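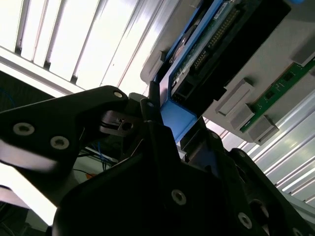

4.3 Working alongside the arm at the server bench

Read this section before your first shift at a Pralia cell. The sales sheet says the arm "frees technicians for higher-value tasks". At Divurthorpe it has mostly moved them from one side of the bench to the other, so plan your staffing on that basis.

1. Put the cell in Hold and wait for the steady lamp.
2. Place the chassis on the bench with its cover off. Check that no cables lie across the arm's path.
3. Look at each memory module and its latches yourself. The cell's own check reports a module as present. It does not tell you whether it is seated.
4. Select the job and run it at 12 per cent speed.
5. Stay at the bench until the gripper has backed away from the chassis, then return the cell to Hold.
6. Sign the sheet. Write down every time you had to step in, however small.

CAUTION: Never reach into the chassis while the arm is live, even to rescue a part. Boards can be replaced.

Note: The supplier quotes 125 units a shift. Teguh Hidayat's team at Divurthorpe has yet to pass 100, and that was with two people clearing faults. Do not cut the rota on the strength of the quoted figure.

Note: Time spent watching the arm is working time and must be booked as such. Trinidad Carrasco keeps the codes. "Idle" is not one of them.

If the arm stops part-way through a job, go to 4.4.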